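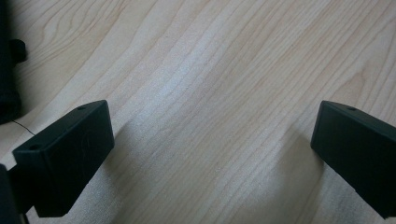 **Session 4: Intake and the first two weeks**
Shelter and foster care course, handout for new foster homes
Instructor: Niilo Rantala

Read this before the session. Bring your own intake sheet if you already have a cat or dog placed with you.

## 1. On arrival

Every animal gets an intake sheet the day it comes in. Fill in what you know and write "unknown" for the rest. Do not guess at age. Teodor Tănase will estimate it from the teeth at the first exam and correct the sheet.

The sheet needs:

- sex, and whether spayed or neutered
- weight, to the nearest ounce for kittens
- microchip number, or "scanned, none found"
- where the animal was found or who gave it up
- any bite or scratch in the last 14 days

Scan for a chip twice, on different days. Chips move, and one on the shoulder blade can end up near the elbow.

## 2. Separation

New cats stay in a room of their own for 14 days. A bathroom is fine. Use separate bowls, a separate litter box and a separate scoop, and wash your hands going in and out. If you have resident cats, see to them first and the foster last.

Dogs follow the same rule where the house allows it. Where it doesn't, talk to Relu Ghiță before you accept a placement.

## 3. Eating and drinking

A cat that hides and skips its first dinner is common. A cat that has eaten nothing for 24 hours needs a phone call. Kittens under 12 weeks should not go 12 hours without food — call sooner.

Weigh kittens every morning before breakfast and write it down. A kitten that loses weight 2 days in a row goes to the clinic.

## 4. Handling

Sit on the floor and let the animal come to you. Short visits several times a day work better than one long one. Don't pull a cat out from under furniture unless there is an emergency. Block off the space under the bed before it arrives.

## 5. Writing the adoption profile

Start notes in the second week. Valentin Pascu edits the profiles and wants plain facts: does it like laps, how does it act with children, has it met a dog. "Sweet" tells an adopter very little. "Sleeps on the couch next to me but gets down if picked up" is useful.

Put the bad habits in too — returns mostly come from things the family wasn't told.

## For next time

Read the vaccine chart, page 78 of the course binder. Write a five-line profile of any animal you know well and hand it to Valentin at the door.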